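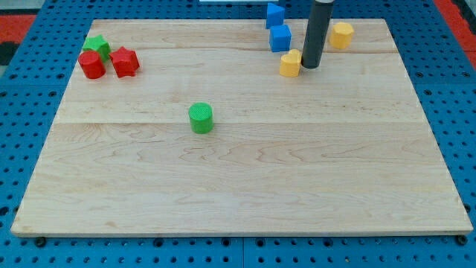 ## 3 Fitting and levelling the block board

This section covers the wooden board on the Prirklow bench cell. Complete section 2 (base panels and arm mounting) first. The Proltard controller must be in HOLD for steps 1 to 6.

**Caution:** Keep hands off the board whenever the arm is enabled. The lower end of the tool is dark and easily lost sight of against the arm.

1. Wipe the blue perforated base and clear the holes of dust. Check that the panels meet level at the gap.
2. Lower the board on to the base with the raised edge strip towards the operator.
3. Fit the bolts finger-tight, then nip each one up in turn. Do not use a power driver.
4. Lay a straight edge across the plank seams. If it rocks, slacken the bolts, turn the board end for end and repeat from step 3.
5. Jog the tool over the open part of the board and lower it at 2 mm per step until a sheet of paper just drags beneath it. Store this height as parameter 1085.
6. Repeat at the far edge. The two readings must agree within 3 mm. If they do not, go back to step 4.
7. Set out the blocks upright, flat face up. The red, green, blue and yellow blocks may stand in any order, and a cylinder may stand next to a star.
8. Release HOLD and run the Nirnach touch routine at low speed.

**Note:** Blocks may touch each other during the touch routine, but leave room for the tool to come down between them. A heart or an octagon placed hard against the tool will be pushed on the first sideways move.

**Note:** Grain lines in the wood do not affect the height reading. Raised seams do - sand them lightly and repeat step 5.

### 3.1 Upkeep

Check the bolts every 40 hours of running. Wipe the board with a dry cloth only. Replacement boards are supplied by Ogilvie without holes; drill them using the old board as a guide, then carry out steps 1 to 8 in full.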